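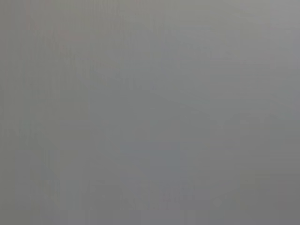
Skerutden stirring study: questions I keep getting
Last updated Saturday, February 5, 2022

I put this page together after the preprint went up and my inbox filled with the same handful of questions. I'm Uliana Bilyk, and I did most of the training runs. Sohail Usmani built the setup and fixed whatever I broke. If your question isn't here, write to me and I'll add it when I get a minute.

What is Skerutden, in plain words?

It's a way of training a robot arm to do small stirring jobs from demonstrations, where we grade pieces of each demonstration instead of the whole thing. A person guides the arm through the task, we chop the recording into short chunks, and a second network scores how useful each chunk looks. The arm then learns more from the high-scoring chunks and less from the rest. That's pretty much the whole idea!

Why stirring, of all things?

Because it looks easy and it's a pain. The spoon can slip in the jaws, it can bump the inside of the mug, and the end of it spends a lot of time where no camera can see it. Picking up a block has a clear moment when you're done. Stirring doesn't, so the robot has to learn a motion and also learn when to quit. I liked that (Sohail wanted to do drawers).

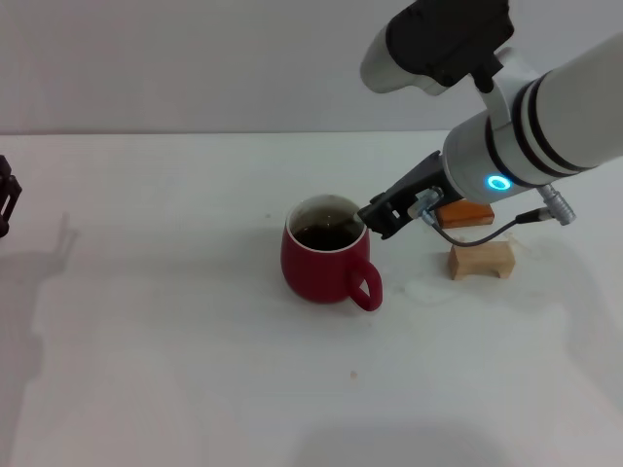
How many demonstrations did you use?

200 in total for the main result. We also trained on a random 100 of them, and on a tiny set of 24, mostly to find out where everything falls apart. With 24 it falls apart. The arm gets to the mug fine and then makes a sort of nervous poking motion, over and over. With 100 and chunk scoring on, it did as well in our trials as plain imitation did with all 200, and that comparison is the part of the paper I'd point you to first.

What does the robot get as input?

Joint positions, the gripper opening, a view from the head camera and a view from the wrist camera. No force sensing in this version. During training we randomly hide one camera or the other, so the policy can't lean on a single view the whole time. We started doing this in December and I wish we'd started sooner — I threw away a lot of earlier runs.

Who decides which chunks are good?

The scoring network does, but it has to start from something, so I labeled 1000 chunks by hand as "keep," "meh" or "drop." It took me most of a week and I was grumpy by the end. Sohail relabeled a portion without seeing my answers. We agreed on keep and drop nearly all the time and fought about meh. If I did it over I'd probably just have two labels.

Isn't this the same as the Vandov method?

It's related, and we cite it. Vandov weights whole demonstrations, so a recording with one clumsy moment gets pushed down from start to finish. Ours can hang on to a nice approach and ignore the fumble that comes after it. We ran Vandov on our data with its default settings plus one round of tuning, and it landed between plain imitation and ours. Somebody with more patience for tuning might close part of that gap.

Does it work with other mugs?

Some. We only trained with one mug, and with taller ones the spoon tends to catch the rim on the way in. Wider ones were okay. I wouldn't claim more than that from what we have, and the paper says so in the limitations section.

Can I swap in a different arm?

I'd guess so, but you'd need new demonstrations. The actions are stored as joint targets, and those don't carry over. Storing them as gripper poses would make that easier and it's on my list.

What's Zinchenko in the code?

Ha, sorry. Zinchenko is our name for the chunking script, and Farneck is the one that runs the trials and writes the logs. Run Zinchenko first. If you get an error about missing timestamps, your head and wrist recordings have different lengths — trim the longer one and try again.

Will you release the data?

Yes, the recordings and my labels both, mehs included. I still need to write a proper readme, and Sohail wants to rename a bunch of the folders before anyone else has to look at them.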